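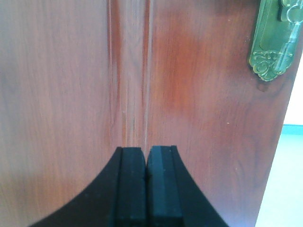 Should you strip a wardrobe door before you oil it? Only if the old finish is peeling or sticky. If it's just dull, a good cleaning will do most of the work.

I spent two evenings in October on the doors of the wardrobe in our back bedroom. We bought it from Renato Carrasco when he moved to a smaller place, and I paid him 200 for it, delivered. The doors are a reddish-brown wood, tall, with a narrow groove running top to bottom. I've never found out what the wood is. Renato always said mahogany, but his aunt bought it secondhand too.

Wash first. I used warm water with a little dish soap and a cloth wrung out hard, and went with the grain. The water turned gray fast. Change it before it gets that bad.

The groove took longer than everything else put together. Old polish packs down in there and a cloth slides right over it. An old toothbrush got most of it, and a wooden skewer with a bit of rag over the tip got the rest. Don't use anything metal. I have one scratch on the inside of the other door from a butter knife.

Then let it dry overnight with the doors open.

For oil I used what was left of a can of Gruteo. Thin coat, wait fifteen minutes, wipe it all off. If you leave any sitting in the groove it goes tacky and you'll be picking lint out of it for weeks. I did one coat on the outside and skipped the inside so the clothes wouldn't smell.

The hinges still squeak. Halyna Holovko told me to rub candle wax on the pins, so I'll try that next.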